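Paper Sizing and Edge Quality in Gouache: Project Report
Nahom Fikre
Studio Materials II

1. Purpose

The project looked at how the sizing of a sheet affects the edge of a gouache stroke. Our class paints mostly on whatever paper the school store has in stock, and the same paint gives a crisp edge on one sheet and a furry one on the next. I wanted to know how much of that comes from the paper and how much from the amount of water in the brush.

2. Materials

Four papers were used, all cold press and close in weight: Grisby student pad, Islow block, Michalík loose sheet, and a Grosness sketch paper that is sold for dry media. The Grosness sheet has almost no sizing and was included as a low end for comparison.

The paint was one tube each of ultramarine, burnt sienna and zinc white. I used the same flat brush all the way through and washed it between colors. Water came from the studio tap.

3. Method

Each sheet was cut into strips and taped to a board on all sides. I mixed the paint in three strengths: cream, milk and tea. The names are the ones we use in class. Every strength was painted as a straight stroke on dry paper, then again on paper that had been brushed with clear water and left for 5 minutes.

After the strokes dried I looked at the edges under a hand lens and gave each one a grade from 1 to 4, where 1 is a clean line and 4 is an edge that has spread into the fibers. Ayana Demissie graded the same strips without knowing which paper they came from. Where our grades differed, both were written down and I did not average them.
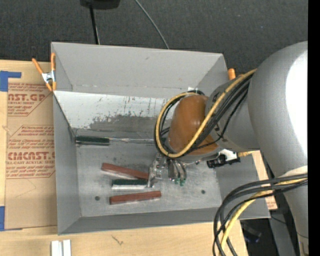
Ayana Demissie: I think the grades for the tea mix should be read separately. With that much water the stroke dries with a dark line around it, and I kept wanting to call that a clean edge even when the paper under it had gone soft. On the cream and milk strips I had no trouble.

I agreed with this and put the tea results in their own section.

4. Results, cream and milk

On dry paper the Islow and Michalík strips all graded 1 or 2. Grisby was close behind with cream but dropped to 3 with milk, mostly on the side where the brush was lifted. Grosness graded 4 with milk and 3 with cream.

On damp paper every sheet got worse, as expected. Michalík held up best. The Islow block stayed wet on the surface for longer, so the paint floated before it settled and the edge moved. The two of us disagreed on 17 strips, never by more than one grade.

5. Results, tea

Grades for the thin mix were too mixed to rank the papers. The dark line showed on all of the sized sheets and was strongest in ultramarine. On Grosness the color sank straight in and left no line.

6. Problems

The tape pulled the surface off two Grosness strips and they had to be painted again. The white was harder to grade than the other colors — it barely shows on white paper, even at a low angle to the window. I would leave it out next time, or paint it over a toned ground.

My milk mix also thickened as the session went on. I added water by eye, so the later strips may be slightly stronger or weaker than the first ones.

7. Further work

In November I plan to repeat the milk strokes on Grosness paper after brushing it with thin gelatin size, one coat on half the strips and two on the rest. If one coat brings the grade down to 2, it would be a cheap way to use up the sketch pads we already have.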